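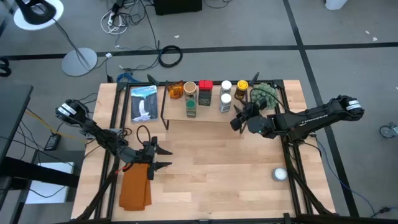
Folded cloth on the near left of the table

On 11/22/21, Maham Jatoi wrote:
> Trodero says its new detergent gets 103 loads
> from one jug. I'm switching from Natance.

I'd hold off. Whose loads? My guess is a half-full washer and the lowest line on the cap. I bought the Jultix jug in May on the same kind of promise and it was gone long before the number on the label. Does the fine print say how big a load is? If it doesn't, I'm keeping the powder, 4 boxes of it.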